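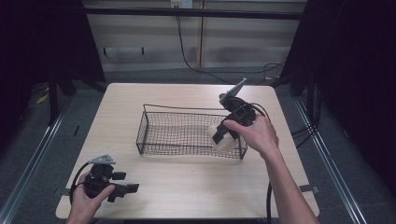

Figure 3. Head camera view during a basket-loading demonstration. The right gripper holds a translucent white item over the right end of the wire basket; the left gripper is open.

4.2 Collecting the loading demonstrations

All demonstrations for the loading task were recorded with Kilto, our pair of hand-held grippers. The operator holds one gripper in each hand and does the task directly, with no robot arm in the loop. Each gripper has a mounting plate on top and a cable that leaves the table on the operator's side (Figure 3). We kept the cables in place for the whole study. An earlier version of Kilto ran on batteries, and the clocks on the left and right units drifted apart during long sessions, which made it hard to line up the jaw signals with the head video.

The task is simple to state. One or more items start on the table outside the basket, and the operator places them inside and lets go. We picked it because it exposes a problem we had already seen in the sorting data: the moment of release is short, it is often hidden from the head view by the hand, and a small error in its timing changes the outcome. An item let go too early hits the rim. An item let go too late gets dragged by the jaws and tips over after it has been set down.

We recorded 26 demonstrations per operator with 4 operators, all of them right-handed. Before recording, each operator had a short practice period with no data saved. They were told to work at a comfortable speed and were given no rule about which hand to use. Most used the right gripper for the item and held the left one near the basket, ready to steady it if needed. We did not correct operators who let the left gripper sit idle. In the first round of labeling we threw out demonstrations where one hand did nothing, and the policy trained on what remained moved the left arm all the time, including when there was no use for it. Putting the idle-hand demonstrations back in fixed most of this.

The basket was set down by hand before each demonstration and was never lined up with the table edge. We wanted its angle to vary and found that operators vary it enough on their own -- a printed placement guide that we tried in August gave a narrower spread of angles than plain habit did. The table itself was clamped to the rails of the frame, so its pose relative to the frame is the same in every recording.

4.3 Marking the release

Each demonstration was split into reach, grasp, carry, and release. The first three boundaries come from jaw width and gripper speed and need no manual work. Release is harder. Jaw width starts to rise before the item is free, and for soft or slightly sticky items the gap between the two can be large enough to matter. We therefore used Drokon, our labeling tool, to show the head video and the jaw width side by side, and had two annotators mark the first image in which the item no longer moved with the jaws. Where the two marks disagreed by more than 3 images, the annotators looked at the clip together and settled on one.

Translucent items caused most of the disagreements. Their outline is weak against a light table, and once they are over the black mesh, the grid can show through and break up the edge. We considered wrapping these items in colored tape and decided against it. A policy that only works on taped items would tell us little about the setting we care about, and the same weak edges that slowed the annotators are what the policy has to deal with at run time.

4.4 Effect on the learned policy

We trained two policies on the same demonstrations. The first, Addo, predicts gripper motion and jaw width together at every step. The second, Ukum, has the same network and the same inputs but adds one output, the time left until release, trained on the labels from Section 4.3. At run time this output is not used to control the arm. It only shapes what the network learns.

On opaque items the two policies behaved much alike, and we would not claim a difference from these trials. On translucent items Ukum was clearly better at opening the jaws inside the basket. Addo's most common failure was to open while still above the rim. Its carry motion was fine in these cases, and the arm often went on to a good final position with nothing in the jaws.

Ukum had its own failure. When the basket was turned sharply, so that the carry path crossed a corner, it sometimes stopped over the basket and did not open at all. The predicted time to release stayed nearly flat during these stops. We think this comes from the small number of demonstrations with a sharply turned basket, but we have not tested that by collecting more.

We also checked whether the extra output helps when the labels are poor. Using jaw width alone to set the release time, with no manual marks, kept part of the gain on translucent items and lost the rest. For groups that cannot afford manual labeling, the automatic version is still worth adding. Training cost is nearly unchanged, and the extra output can be removed before the policy is run.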